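Stollura Technical College
Building Interiors I
Handout 4: Wood floors, moisture and movement

Read before the lab session. Bring the handout with you, along with the worksheet from Handout 3.

1. Scope

These notes cover solid and engineered wood flooring laid indoors over concrete or timber subfloors. Stair treads, outdoor decking and sports floors are dealt with in the second half of the course. Pattern layout is included only as far as it affects movement. Adhesive chemistry is left to Handout 6.

2. Moisture content

Moisture content (MC) is the mass of water in a piece of wood divided by its oven-dry mass, given as a percentage. A sample that weighs 116 g as received and 100 g after oven drying has an MC of 16 percent. That is far too wet to lay in a heated building.

Water is held in wood in two ways. Free water sits in the cell cavities. Bound water is held in the cell walls. As wood dries, the free water leaves first, with almost no change in size. The point at which the cavities are empty and the walls are still full is the fiber saturation point, usually taken as 25 to 30 percent MC. Below that point, any loss of bound water causes shrinkage and any gain causes swelling. All flooring in service is below fiber saturation, so all of it moves.

Equilibrium moisture content (EMC) is the value wood settles at when held in air of constant temperature and relative humidity. Humidity has much the larger effect. Within the range found in occupied rooms, a change of a few degrees shifts the EMC very little.

3. Direction of movement

Wood moves by different amounts in three directions: along the grain (longitudinal), across the growth rings (radial) and along the growth rings (tangential). Longitudinal movement is small enough to ignore in floor design. Tangential movement is commonly close to twice the radial value, though the ratio varies by species.

It follows that a quartersawn board changes less in width than a flatsawn board of the same species and size. The flatsawn board will also tend to cup when its two faces are at different moisture contents.

For changes within the normal service range, use:

change in width = width x coefficient x change in MC

The coefficient depends on species and cut. Take it from the table in the course reader. Do not mix coefficients given per 1 percent MC with total shrinkage values given from green to oven dry. This was the most common error on last year's test.

Worked case: a board is 71 mm wide, the coefficient is 0.0037 per 1 percent MC, and the MC rises from 7 to 11 percent.

change in width = 71 x 0.0037 x 4 = 1.05 mm

In a strip floor with all boards parallel, this movement adds up across the room. The result is an upper limit. Nails, glue and friction between boards restrain part of it, and compression at the edges takes up more.

4. Effect of pattern

In a strip floor, nearly all movement is at right angles to the boards. In a herringbone floor, blocks are laid in two directions at right angles to each other, so movement is shared between both directions of the room. Expansion space is needed at all four walls.
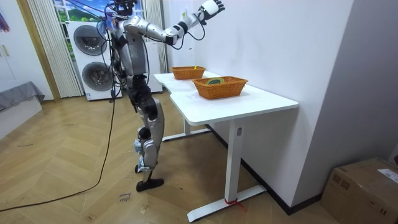 The end of each block in a herringbone floor meets the side of its neighbor. The side moves with humidity and the end hardly moves at all, so small steps and gaps at these joints are normal in a dry season. They should be judged only after the room has been at service conditions for a full heating season.

Blocks must be cut square and to a constant length. A small length error repeats with each course and throws the points of the pattern off the centerline. Set out from a center line, and never from a wall.

5. Subfloor checks

Concrete: test for moisture before delivery of the wood. Surface meters are useful for finding wet areas but are not accepted as proof that a slab is dry. Use in-slab humidity probes and record depth, time and air temperature with each reading.

Timber: compare the MC of the subfloor with that of the flooring. The allowed difference is given in the manufacturer's instructions and is smaller for wide boards.

Flatness is checked with a straightedge laid in several directions. Grind high spots first, then fill low ones.

6. Case notes: Pradlow and Niven

Both buildings were floored in August with the same batch of oak blocks.

Pradlow: heating and ventilation were running before delivery. No lifting was recorded. Fine gaps appeared in winter and closed by spring.

Niven: windows had not been fitted when the blocks were stored on site. The blocks took up moisture, were laid tight, and shrank once the heating came on. Gaps were widest near the south wall. Edge space was adequate and played no part in the fault.

7. Problems

7.1 Repeat the worked case for a quartersawn board of the same species, using the reader table.

7.2 State which measurements you would want from Niven before proposing a repair.

7.3 The Lamis annex has a strip floor with boards parallel to its long walls. Mark the edges needing the most expansion space on the plan.

Answers are due at the start of the next lab. Show units at every step.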